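Musty smell on jersey tops after washing

Posted in Laundry and Clothes Care, Oct 29, 2025
8 replies hidden, showing best 2

Badero
I've got a drawer of cotton jersey tops that smell fine when they come off the airer and musty again after an hour of wearing. I wash at 30 with liquid and dry everything indoors as we have no garden. The machine is a Nustix, bought in June. I've tried more softener and it made no difference. Do I need to throw them out or is there a way of getting the smell out for good?

Mansilla
Don't throw them out. Stop using softener for a start, it leaves a coating on the fibres and the smell sits in it. Then do this:

Soak the tops overnight in warm water with a scoop of oxygen bleach, the kind that is safe for colours. Check the labels first. Wash at 40, or 60 if the label allows it, with powder. Put on an extra rinse. Take them out as soon as the cycle ends and hold each one up by the top edge to let the creases drop before you hang it.
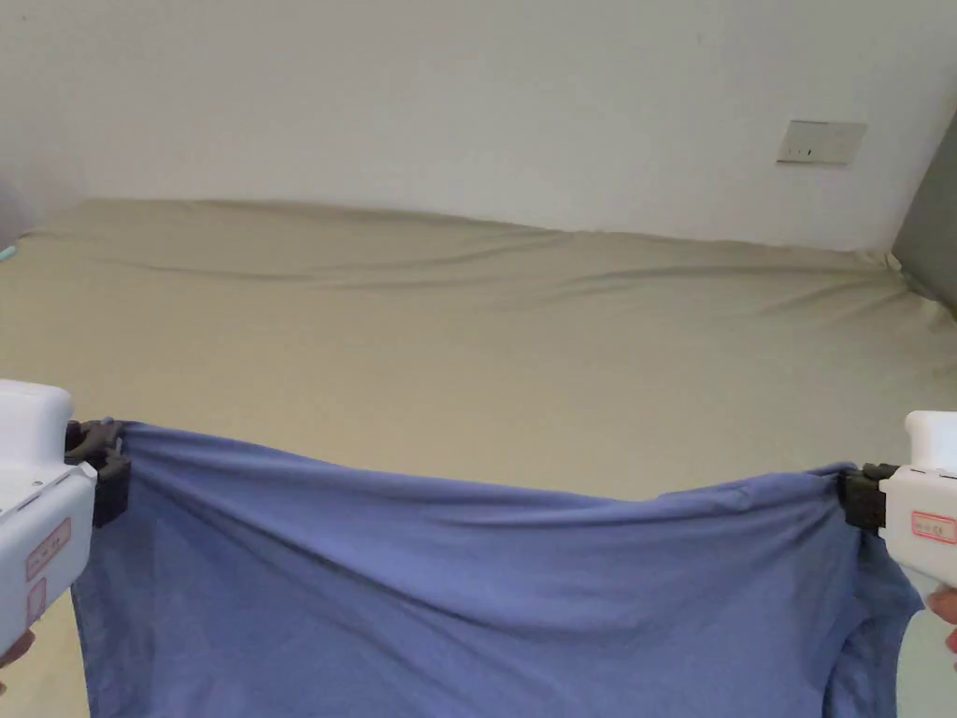
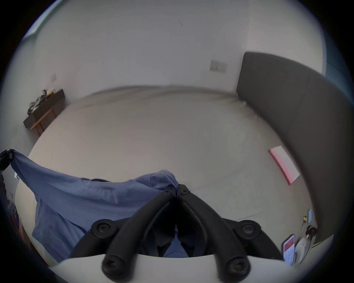 Household Notes, issue 8, page 200

The page number is for the chapter on knits, if your library keeps back copies. It says much the same as I do about powder but is stricter on drying. Leave a hand's width between things on the airer, open a window or run a dehumidifier, and turn thick hems and underarms outwards halfway through. If a top takes more than a day to dry it will smell, whatever you washed it with.

Also clean the machine. Run it empty at the hottest setting, wipe the rubber seal and pull the detergent drawer right out. Mine had black slime behind it. Leave the door open between washes.

Urnent
Agree about the softener. I use white vinegar in the rinse, half a cup, and have had no trouble, but some people say it's bad for the seals so check your manual. You might also be overfilling the drum. I was. 2 small loads come out better than one big one.

Badero
Thanks both. The drawer was disgusting. Soaking the first lot tonight.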